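5 Einrichten des Arbeitsplatzes für die Aufgabe „Textil falten“

5.1 Geltungsbereich

Dieser Abschnitt gilt für Arbeitsplätze, an denen Bedienpersonen mit zwei Handgreifern Faltvorgänge vorführen, die anschließend in die Faltlinie Brellusari übernommen werden. Er richtet sich an Bedienpersonen und Schichtverantwortliche der Textilpflege am Standort Brimville. Die Inbetriebnahme der Linie selbst ist in Abschnitt 9 beschrieben. Stand: Juli 2026.

5.2 Änderungen gegenüber dem bisherigen Ablauf

Mit der Einführung der Faltlinie entfällt das manuelle Falten von Standardteilen (Handtücher, Bettlaken, Kissenbezüge). Bei den Bedienpersonen verbleiben:

- das Falten von Teilen mit Futter, Kapuze oder Reißverschluss,
- das Vorführen neuer Faltmuster mit den Handgreifern,
- die Freigabe oder Sperrung vorgeführter Durchgänge am Terminal,
- das Nacharbeiten von Teilen, die die Linie in Fach B ausschleust.

Die Vorführzeit wird als Arbeitszeit gebucht (Kostenart 2620). Sie darf nicht auf die Stückleistung der Schicht angerechnet werden. Eine Auswertung der Durchgänge nach Personen ist gemäß Betriebsvereinbarung nicht zulässig; das Terminal speichert ausschließlich die Platznummer.

Hinweis: Ansprechpartner für Fragen zur Zeitbuchung ist Omar Nimri, für Fragen zum Faltkatalog Oranuch Chaimongkol.

5.3 Voraussetzungen

Vor Beginn müssen vorliegen:

- zwei Handgreifer mit gültigem Prüfaufkleber,
- Handschuhe in passender Größe,
- eine Auflage, auf der sich das Textil vollständig ausbreiten lässt,
- eine Leuchte mit eigenem Stativ,
- Auftragskarte mit Textilklasse und Faltmuster.

Als Auflage sind Tisch, Liege und Matratze zulässig. Faltmuster für Privatwäsche werden auch in wohnraumähnlicher Umgebung vorgeführt. Gemusterte Unterlagen sind hierfür erlaubt, sofern sich das Textil farblich abhebt.

5.4 Arbeitsplatz vorbereiten

1. Auflage glattziehen. Falten im Laken, die höher als 2 cm stehen, ausstreichen.
2. Kissen und Decken an das Kopfende legen. Der Arbeitsbereich in der Mitte der Auflage bleibt frei.
3. Leuchte auf ebener Fläche aufstellen und alle drei Stativbeine vollständig ausklappen.
4. Leuchte einschalten. Tageslicht vom Fenster muss nicht abgedunkelt werden.
5. Netzkabel der Leuchte seitlich von der Auflage herunterführen.
6. Steckdosenleisten auf dem Boden so ablegen, dass der Standplatz der Bedienperson frei bleibt.

VORSICHT: Stolpergefahr durch Leitungen am Boden. Leitungen vor jedem Durchgang aus dem Laufweg räumen. Greiferkabel nicht um das Handgelenk führen.

5.5 Textil auflegen und Greifer ansetzen

1. Handschuhe anziehen.
2. Textil gemäß Auftragskarte auf die Mitte der Auflage legen. Das Textil darf zusammengelegt oder ungeordnet liegen; die Ausgangslage ist am Terminal anzugeben.
3. Beide Greifer aufnehmen und die Backen einmal vollständig öffnen und schließen.
4. Ersten Greifer mit leicht geöffneten Backen vor das Textil führen. Die Backen zeigen nach vorn, die gerippten Fingerauflagen stehen einander gegenüber.
5. Zweiten Greifer bis zum Beginn des Durchgangs seitlich und aufrecht halten.
6. Durchgang am Terminal starten lassen und die Freigabe abwarten.
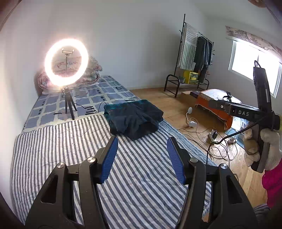 Abb. 5-3: Greifer mit blauen Fingerauflagen vor einem Fleece-Teil auf der Auflage; zweiter Greifer rechts, senkrecht gehalten.

Hinweis: Berühren die Backen das Textil vor der Freigabe, ist der Durchgang abzubrechen und neu zu starten. Abgebrochene Durchgänge zählen nicht als Fehler.

5.6 Durchgang ausführen

1. Textil an der oberen Kante greifen.
2. Textil anheben, ausbreiten und ablegen.
3. Faltmuster in der auf der Auftragskarte angegebenen Reihenfolge ausführen. Das Arbeitstempo ist frei wählbar.
4. Gefaltetes Textil loslassen, beide Greifer aus dem Arbeitsbereich nehmen und bis zum Signalton ruhig halten.
5. Ergebnis am Terminal mit „Gültig“ oder „Gesperrt“ bewerten.

Nach 18 Durchgängen ist ein Wechsel der Tätigkeit vorgeschrieben. Das Terminal sperrt den Platz; die Sperre kann nur durch die Schichtverantwortlichen aufgehoben werden.

ACHTUNG: Quetschgefahr zwischen den Backen. Finger der freien Hand nicht in den Backenspalt bringen. Gelenke der Greifer nicht während des Durchgangs nachstellen.

5.7 Übergabe an die Linie

Gültige Durchgänge werden am Schichtende an die Firma Daher übertragen und dort zu einem Faltprogramm verarbeitet. Neue Programme erscheinen am Linienterminal mit dem Status „Probe“. In diesem Status kontrolliert eine Bedienperson jedes gefaltete Teil. Die Umstellung auf „Serie“ erfolgt durch Jagadeesh Naidu oder Vertretung und nur mit Gegenzeichnung einer Bedienperson aus der betroffenen Schicht.

Fällt ein Programm aus, wird die Textilklasse wieder von Hand gefaltet. Die dafür erforderlichen Handplätze 1 bis 4 dürfen nicht abgebaut oder als Abstellfläche genutzt werden.

5.8 Störungen

Backen schließen nicht vollständig: Fingerauflagen auf Fasern prüfen, trocken reinigen. Bleibt der Fehler bestehen, Greifer tauschen.

Meldung 3373 am Terminal: Verbindung zu einem Greifer unterbrochen. Kabel am Griff prüfen, Durchgang verwerfen, neu starten.

Textil rutscht auf der Auflage: Laken straffen oder Auflage wechseln. Textil nicht mit der Hand festhalten.

Weitere Meldungen siehe Anhang C.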